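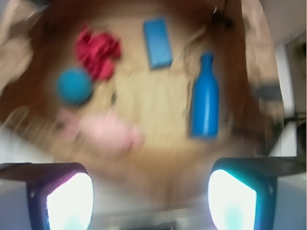 Figure 4. Objects on a wooden tabletop, among them a red cloth, a teal ball and a blue bottle.

4. Living Inside the Second Violin Part

We turn now to the part of the study that we enjoyed the most, and that gave us the most trouble when it came to writing it up. The earlier sections dealt with how the Drustier Quartet plans its season and chooses its programs. In this section we stay in the rehearsal room and listen to how the four players talk about inner voices, by which we mean the second violin and viola lines that a casual listener may never pick out on their own. Our interest is in the everyday words the players use for these lines, and in what happens to the playing after those words have been said.

The material comes from seven rehearsals held at the Miah recital room over one winter and spring, all of them devoted to the same piece, a late string quartet in four movements that the group had performed before but had set aside for a long while. We sat in on each rehearsal from the first tuning to the last putting-away of instruments, taking notes by hand, and we talked with the players together at the end. They were generous with their time, and more patient with our questions than we had any right to expect (one of us does not play a string instrument and needed a good deal of help with bowing terms).

4.1 Words for weight

The first thing that struck us was how seldom the players used the words one finds printed in the part. Loud and soft came up, of course, but far more of the talk was about weight. A passage was "too heavy on its feet," or it needed "a floor under it," or the viola was asked to "lean a little, then stop leaning." When the second violinist said that her repeated eighth notes felt like "carrying somebody else's groceries," everyone seemed to know exactly what she meant, and on the next try she played the figure closer to the tip of the bow, with a smaller stroke, while the first violinist waited a hair longer before entering above her.

It would be easy to treat such talk as decoration, a pleasant way of passing the time between one playing and the next. We came to see it differently. In the slow movement especially, a remark about weight nearly always led to a change in the bow arm, and quite often to a change in more than one player's bow arm, even when the remark had been aimed at a single person. The cellist told us afterward that he tends to hear a comment about the viola as a comment about himself as well, because the two lines move together so much of the time, and he would feel a little silly going on as before while his neighbor did all the adjusting.

4.2 Who speaks for the middle

A good deal of older writing on quartets takes it for granted that the first violinist leads the conversation and the others respond. In the Drustier rehearsals this held true at the beginning of the process and then slowly loosened. By the fourth rehearsal the violist was starting a large share of the discussions about balance, and the first violinist had taken to asking, before a run-through, what the middle of the group would like to hear from the top. We do not want to make too much of this. The players had known one another for years, and a habit that looked new to us may well have been an old one coming back.

Still, there was one evening that stayed with us. The group had been working on the transition into the finale, where the second violin holds a single note while the harmony changes underneath, and the passage kept sounding restless. They tried it slower, and then with less vibrato, and then the violist suggested that the other three play it while the second violinist only listened. They did so, twice. When she joined in again she began her note almost without any vibrato at all and let it warm up only as the cello moved. There was hardly any discussion after that -- a nod or two, and they went on to the next page.

4.3 Two rooms

The last two of the seven rehearsals took place with the furniture of the Miah room pushed back and the chairs spread wider, as a way of getting ready for the stage at Dondine, where the quartet was to play in May. The Dondine hall is known among local players for a warm bass and a middle register that can sink out of hearing if it is not given some help. As one might guess, the talk about weight changed along with the seating. Words that had asked the inner players for lightness gave way to words asking them for grain, or bite, and the second violinist went back to playing her eighth notes nearer the middle of the bow, as she had before we first heard her complain about the groceries.

We find this small reversal helpful. It suggests that the vocabulary worked out in rehearsal was never meant to settle how a passage should go once and for all -- the players treated it as something to be picked up and put down again as the room required. The markings in their parts tell much the same story. Most were in pencil, many had been rubbed out and written over, and in the viola part a single measure of the slow movement carried both the word "more" and, squeezed in above it, the word "less." When we asked which of them was the current one, the violist said it would depend on the hall.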